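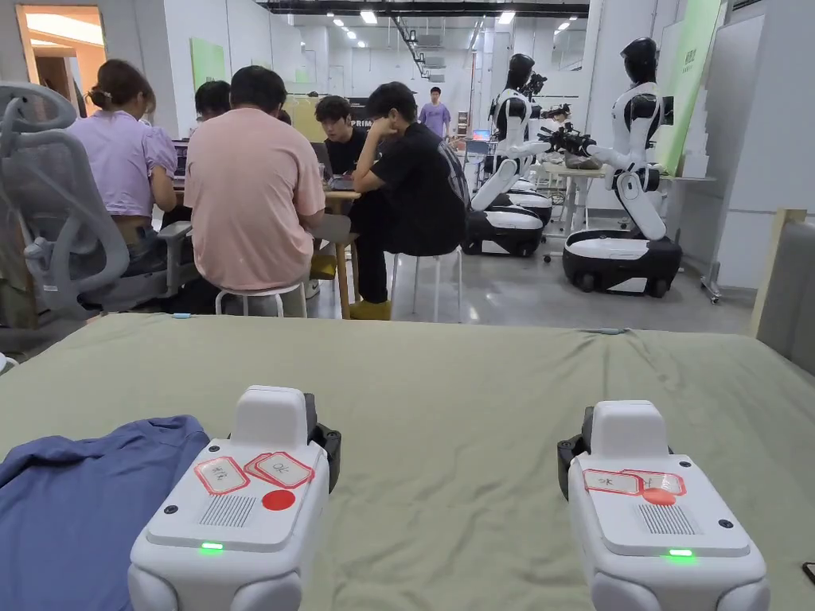
Whitelaw handling notes: hand-held grippers

Gallery page for issue 127 of the Whitelaw working rules, covering soft goods on a padded surface. Rule numbers follow the July revision. Compiled by Darcy Pirihi.

Rule 4. Both grippers are set down on the surface between tasks, upright, with the indicators facing the operator.

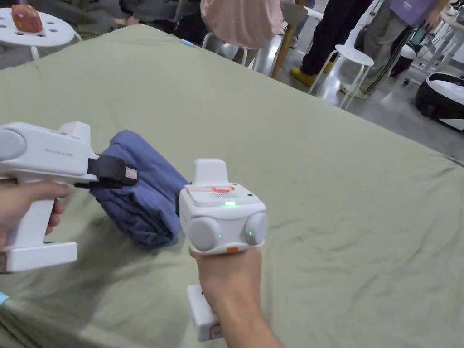 Left jaw closed on folded blue fabric, right gripper held clear. Rule 7: grip at the end of the fold.

Rule 9. Jaws are left open when a gripper is parked. Labels stay uncovered and are replaced when they can no longer be read.

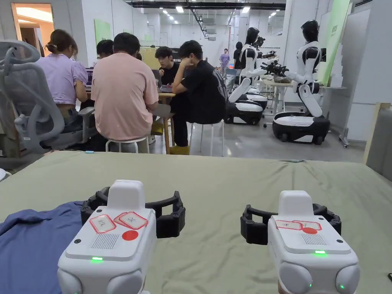
Kylie Lowther would like Rule 9 to go further and require a logged jaw check at every change of operator, as the Enach rules already do. The proposal is open for comment under reference 439.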